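Caltdale Amateur Open: your questions, answered

I'm Eulalia Maldonado and I look after entries for the Caltdale Amateur Open. Every spring my inbox fills up with the same handful of questions, so I finally sat down and typed out the answers. If yours isn't here, write to me and I'll get back to you (usually in the evening, after I've played my own nine holes badly).

How do I get in?

Send the entry form with your current handicap index. We take 84 players, and the list fills in the order the forms arrive. After that you go on the waiting list, and please do go on it! People pull out right up to the last week, and I've phoned players at breakfast who were on the tee by lunch.

Is there a handicap limit?

No, but you need an official index. A number your brother-in-law worked out on a napkin won't get you in, and yes, I've been sent one.

What format is it?

Stroke play over 3 rounds. The first two are on the Emmont course and the last is at Clavel. Everybody plays all three, there's no cut. I like it that way, you've paid for a weekend of golf and you should get one.

When do I find out my tee time?

I post the draw at 6 p.m. the evening before each round. For the final round we go by score, leaders last, so I can't tell you early no matter how nicely you ask.

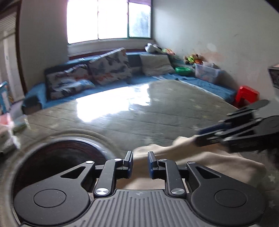
What happens if it rains?

Plain rain, we play. Bring a towel and a second glove. If there's lightning you'll hear one long horn, and you mark your ball and come in right away, even if you're standing over a two-foot putt. Short blasts mean play is back on. If we lose a whole round, the event drops to the rounds we did finish and nobody gets a refund for the missing one (sorry, the courses still bill us).

Can I use a cart?

At Emmont, yes, as long as you book it with the pro shop. Clavel is walking only except for players with a medical note. It's hilly on the back nine, so a push cart is a good idea. The shop there rents them out but runs short early in the day.

Can I bring a caddie?

Sure. Kids caddie for their parents every year and I love seeing it. Caddies need soft shoes, same as players.

What about rangefinders?

Fine for distance. Turn the slope setting off. If your playing partners can't tell whether it's off, show them on the first tee and save everyone an argument.

Where do people stay?

Most out-of-towners stay in Tapia, which has a couple of motels and a diner that opens at 5 a.m. Book early, the July rates are silly.

Can my family come and watch?

Please do, it's free. Park in the lower lot and keep to the paths. Dogs are okay at Emmont on a leash, but not at Clavel.

I need to withdraw. Do I get my money back?

Up to 50 percent if you tell me before the first draw is posted, depending on whether I can fill your spot. After that, nothing, but still call me so your group isn't standing around waiting.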